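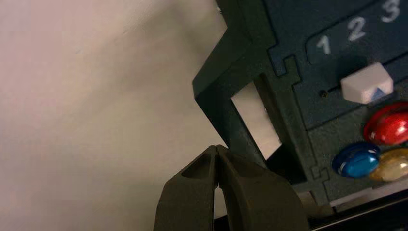
View from the wrist camera: the gripper next to the green panel, with the slider and its three numbers at the right.

Rernlow: frequently asked questions

What is Rernlow?
A small robot arm built in a shared workshop in Drirkitari by Kristýna Kopecký and Chiyo Mizuno. It is learning to work toy controls such as sliders and push buttons. We started in November and work on it two evenings a week.

Why a toy panel?
The parts are chunky and the colours are easy to tell apart. The slider has a blue triangle on its white knob, so we can check from the picture which number it points to. The red, blue and yellow gems help the software work out how the panel is tilted.

Can I use a different toy?
Yes, but you will need to record your own runs. Ours will not carry over to a panel with another layout.

What did it cost?
The arm came to 145 pounds in parts, leaving out the printer filament. The camera was a spare.

Where do the gripper fingers come from?
They are our own design, version 11. The earlier ones were too narrow at the tip and slid off small knobs. The files are in the Plellum folder on the workshop server. Print them slowly and clean up the inner faces before fitting.

Why is the camera on the wrist?
We tried it on a shelf first and the arm kept blocking the view. On the wrist it always sees both fingertips. The drawback is that the far side of a panel can be out of view when the arm is close, so we back off and look again between moves.

How many runs do I need to record?
We use 60 for each task. With fewer, the slider moves were jerky and often stopped short.

The arm shakes when it stops. What is wrong?
Check the screws on the Havlíček bracket at the base first. If they are tight, lower the speed setting by one step and try again.

Can I come and see it?
Yes. Ask at the workshop desk for Chiyo or Kristýna and please don't switch the arm on yourself.

Page last changed: January 26, 2025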